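Sầm Street Reading Room – where we are at the end of March

Hi Dagmar,

Another quarter gone, so here's my update on the book repair grant. It's been a good stretch, a bit messy in the middle, and I'm happier than I was when I wrote to you at New Year!

Repairs
We got 29 picture books back on the shelf, mostly the ones with loose spines that the little kids love to death. Xuân Lâm has taken over the sewing (her stitches are so much neater than mine) and Reto does the covers. Three books were past saving, and I've asked Pravimon for a price on new copies.

Money
Of the $3,000, we've spent a little over half. The big item was the book press, and it was worth every cent – pages dry flat now and I've stopped borrowing bricks from my neighbor. Cloth tape went up in price, so I bought less of it and switched to paper hinges for the thin books.

Family mending mornings
We ran two of these, starting at 10 a.m., and both filled up. Kids bring one torn book from home and fix it with a grown-up. Glue sticks are fine for loose bookplates and pockets, but spines still get the proper paste.
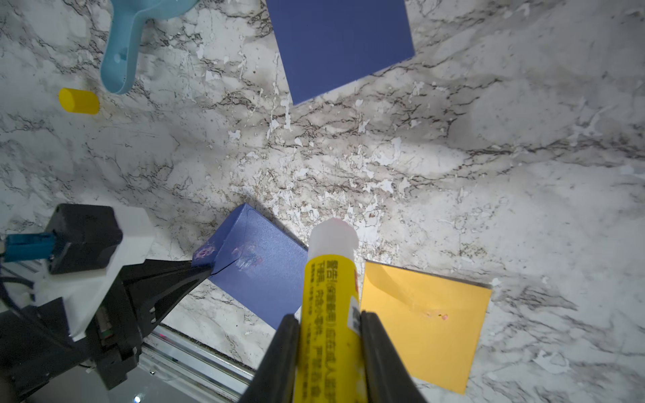

Next quarter
Đức Dương wants to start on the atlases, which scares me a little. I'd also like to move $50 from printing to thread, if that's okay with you. Let me know!

Szabolcs Szalai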